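13th August
Houda Ouali, Venkatesh Poduval, Anselmo Cusi

4.2 Grasp proposal and approach filtering

The planner receives a segmented point cloud from the fixed camera and returns a ranked list of candidate end-effector poses. Each candidate is scored by Purnitz, our proposal network, and then passed to a geometric filter that rejects poses whose approach volume intersects the bin model. The filter treats the bin as a set of planes fitted once per setup. Sloped walls complicate this step, as a vertical approach that clears the rim may still touch a wall near the floor.

Early versions of the filter modeled only the arm links and the gripper body. Cables were ignored. This gave acceptable results for objects at the center of the floor and poor results near the walls, where the rejected volume was too small on the cable side. We now attach a deformable envelope to the last link, represented by six spheres whose centers are updated from the wrist orientation. The envelope is conservative — it removes some poses that a person would consider safe. 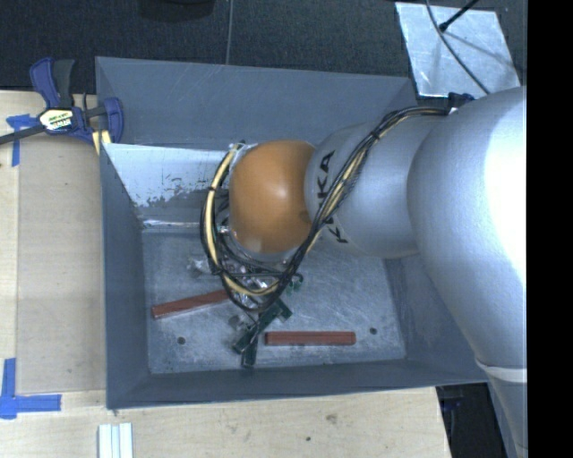 Figure 3. Workspace with KUKA arm, dome-shaped gripper and gray bin. Two wooden sticks lie on the bin floor; the wrist cabling hangs down beside the gripper and reaches the floor.

Segmentation runs before filtering and has to separate the target from everything attached to the robot. We project the link meshes into the camera view and mask them, but the projection does not cover cabling. Residual cable points were at first grouped with nearby objects, and the resulting clusters had long, thin shapes that Purnitz scored highly. A second mask, learned from 409 hand-labeled images, removes most of these points. Objects partly hidden under a cable are kept as incomplete clusters and assigned a lower prior.

Of the 2,546 candidates logged during tuning, those rejected by the envelope alone were reviewed by hand, and the sphere radii were reduced once as a result. The radii were then held fixed for the comparison with the Iyer baseline in Section 5. Replanning is triggered when the top candidate fails the filter after the arm has moved to its pre-grasp pose; the planner then reuses the existing proposals and repeats only the collision check.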